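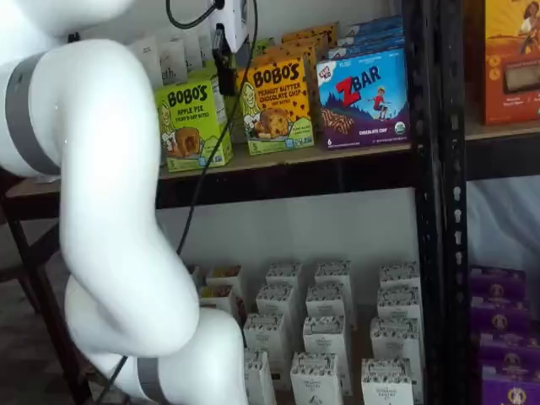
보낸이: 농산물유통연구회 사무국
받는이: 맥류·양조원료 분과 메일링리스트
제목: Re: [양조원료] 맥주보리 계약재배 설문의 가격 항목에 관한 문의

분과 회원 여러분께

맥주보리 계약재배 실태조사와 관련하여 지난 수요일 본 메일링리스트에 게시된 Darmawan Khoo 연구원의 문의에 대하여 사무국의 검토 의견을 회신드립니다. 같은 내용을 개별적으로 문의하신 회원이 계시어 전체 회원께 함께 발송하오니 양해하여 주시기 바랍니다. 원문은 논의에 필요한 부분만 아래에 인용하였습니다.

> 안녕하십니까. Kustmont 지역 조사를 담당하고 있는 Darmawan Khoo입니다.
>
> 배포해 주신 설문지 초안을 현장 면접원들과 함께 검토하였습니다. 전반적인 구성에는 이견이 없으나, 가격 항목에서 응답자가 혼동할 소지가 있어 문의드립니다.
>
> 첫째, 초안은 "계약 단가"를 한 칸으로만 묻고 있습니다. 그런데 Kustmont 농가 상당수는 Bodov 맥아공장과 기본 단가를 정한 뒤 단백질 함량과 정립률에 따라 가산 또는 감액하는 방식으로 거래합니다. 농가에 따라 기본 단가를 적을 수도 있고 최종 정산 단가를 적을 수도 있어, 이대로 집계하면 서로 다른 값을 한 변수로 다루게 될 우려가 있습니다.
>
> 둘째, 종자 대금의 처리입니다. Tkachuk 품종을 재배하는 농가는 종자를 공장으로부터 외상으로 공급받고 수매 시 공제하는 경우가 많습니다. 공제 전 금액과 공제 후 금액 중 어느 쪽을 기재하도록 안내하여야 하는지요.
>
> 셋째, 소규모 양조장과 직접 거래하는 농가의 분류 기준이 설문 지침에 보이지 않습니다. 계약서 없이 구두로 물량만 약속하는 경우도 계약재배에 포함하는지 확인 부탁드립니다.
>
> 아울러 Plusley 입력 화면에서는 단가 칸에 소수점 입력이 되지 않습니다. 수정이 가능한지 함께 문의드립니다.
>
> Darmawan Khoo 드림

1. 계약 단가의 구분에 대하여

지적하신 바와 같이 초안의 문항은 기본 단가와 정산 단가를 구별하지 못합니다. 사무국은 해당 문항을 "계약서상 기본 단가"와 "실제 정산 단가"로 나누고, 두 값이 다른 경우에 한하여 그 사유를 선택하도록 수정하기로 하였습니다. 사유의 보기는 단백질 함량, 정립률, 수분, 납품 시기, 기타로 합니다. 응답자가 정산 단가를 기억하지 못하는 때에는 정산서를 확인하도록 요청하시되, 정산서가 없으면 빈칸으로 두고 비고란에 "미확인"으로 기재하여 주십시오. 면접원이 추정하여 기입하는 일은 없어야 합니다.

단백질 함량에 따른 가감은 이번 조사에서 특히 중요하게 다루는 사항입니다. 양조용 보리는 단백질이 지나치게 높으면 맥아 수율이 낮아지므로 공장은 상한을 두고 수매하며, 상한을 넘긴 물량은 사료용으로 돌려지는 것이 통례입니다. 이때 농가가 실제로 받는 가격은 계약 단가와 상당한 차이를 보이게 됩니다. 계약서의 숫자만으로는 농가가 부담하는 품질 위험을 파악할 수 없으므로, 불합격 물량이 있었는지 여부와 그 처분 방법을 반드시 함께 확인하여 주시기 바랍니다.

2. 종자 대금의 처리에 대하여

정산 단가는 종자 대금을 공제하기 전의 금액을 기준으로 합니다. 종자 대금은 생산비 항목에서 별도로 조사하고 있으므로, 공제 후 금액을 기재하면 같은 비용이 이중으로 반영됩니다. Tkachuk 품종과 같이 외상 공급이 일반적인 경우에는 생산비 항목의 종자비 칸에 공제된 금액을 옮겨 적고, 지급 방법은 "수매 시 공제"로 표시하여 주십시오. 외상 기간에 이자가 부과된 사례가 확인되면 이자는 종자비에 합산하지 마시고 금융비용 칸에 기재하시기 바랍니다.

농가가 자가 채종한 종자를 일부 섞어 파종한 경우의 평가 방법은 아직 정해지지 않았습니다. 인근 지역의 시장가격을 적용하자는 의견과 보관 및 선별에 든 비용만 인정하자는 의견이 분과 내에 병존하고 있습니다. 당분간은 물량만 기록하고 금액은 공란으로 두어 주십시오.

3. 구두 약정의 분류에 대하여

본 조사에서 계약재배란 파종 이전에 구매자와 물량 또는 면적에 관하여 합의한 거래를 말하며, 서면의 유무를 묻지 않습니다. 따라서 소규모 양조장과 구두로 물량을 약속한 농가도 조사 대상에 포함됩니다. 다만 분석 단계에서 구분할 수 있도록 계약 형태 문항에 "서면", "구두", "서면과 구두 병행"의 보기를 두었습니다. 수확 이후에 구매자를 구한 경우는 전년도에 같은 상대방과 거래한 사실이 있더라도 계약재배로 보지 않습니다.

양조장과의 직접 거래에서는 보리를 농가가 납품하고 제맥은 제삼의 업체에 위탁하는 일이 있습니다. 이 경우 거래 상대방은 대금을 지급한 자로 기재합니다. 위탁 제맥비를 농가가 부담하였다면 비고란에 그 사실을 적어 주십시오. 지역 원료 사용을 표방하는 양조장이 늘면서 이러한 거래의 비중도 커지고 있는 것으로 보이나, 이를 뒷받침할 통계는 아직 충분하지 않습니다. 이번 조사에서 얻은 자료로 그 규모를 가늠할 수 있기를 기대합니다.

4. 입력 화면에 대하여

Plusley의 단가 칸은 초안 작성 당시 정수 입력으로 설정되어 있었습니다. 소수점 둘째 자리까지 입력할 수 있도록 변경을 요청하였으며, 반영되는 대로 본 메일링리스트를 통하여 알려드리겠습니다. 그 전까지는 종이 설문지에 원래 값을 적어 두시고 화면 입력은 보류하여 주시기 바랍니다. 이미 반올림하여 입력하신 자료가 있는 경우에는 삭제하지 마시고 해당 농가의 관리번호를 사무국에 통보하여 주십시오. 사무국에서 일괄하여 정정하겠습니다.

5. 표본 및 일정

목표 표본은 종전과 같이 농가 200호이며, 이번 문항 수정으로 변경되지 않습니다. Kustmont 지역의 배정분도 그대로 유지합니다. 거절 또는 부재로 대체가 필요한 때에는 두 차례 방문을 마친 뒤 대체 명부의 순서에 따라 다음 농가를 선정하여 주십시오. 면접원이 임의로 이웃 농가를 선정한 사례가 예비조사에서 보고된 바 있으므로, 지역 담당자께서는 이 점을 다시 한번 주지시켜 주시기 바랍니다.

수정된 설문지는 전체 12쪽으로 예비조사본보다 다소 늘어났습니다. 응답 부담을 고려하여 판매처 만족도에 관한 문항은 삭제하였습니다. 만족도 문항의 존치를 희망하시는 회원께서는 분석 계획을 첨부하여 의견을 보내 주시면 다음 분과 회의에 상정하겠습니다. 현장 조사는 6월 수확기의 일손을 피하여 수매 정산이 끝난 뒤에 착수하며, 지역별 착수일은 각 담당자와 협의하여 정하겠습니다.

6. 자료의 취급

Bodov 맥아공장과 거래하는 농가의 응답에는 개별 계약 조건이 포함됩니다. 계약서 사본이나 정산서를 촬영하여 본 메일링리스트에 첨부하는 일은 삼가 주시고, 확인이 필요한 사항은 농가 성명을 제외한 관리번호만으로 문의하여 주십시오. 특정 공장의 단가를 식별할 수 있는 집계표 또한 분과의 검토를 거치기 전에는 외부에 제공하실 수 없습니다. 구매자가 하나뿐인 지역은 평균값만 공개하더라도 해당 구매자의 조건이 드러나므로 인접 지역과 합산하여 제시할 예정입니다.

위 내용 가운데 제1항부터 제3항까지는 조사 지침 개정본에 그대로 반영됩니다. 이견이 있으신 회원께서는 본 메일에 전체 회신으로 의견을 주시기 바랍니다. 개인적인 사정으로 공개 회신이 어려우신 경우에는 사무국으로 직접 보내 주셔도 무방합니다.

현장의 의견을 상세히 정리하여 주신 Darmawan Khoo 연구원과 Kustmont 지역 면접원 여러분께 감사드립니다.

농산물유통연구회 사무국 드림

--
본 메일은 맥류·양조원료 분과 메일링리스트에 등록된 회원께 발송되었습니다.
수신을 원하지 않으시면 제목에 "수신 해지"라고 기재하여 사무국으로 회신하여 주십시오.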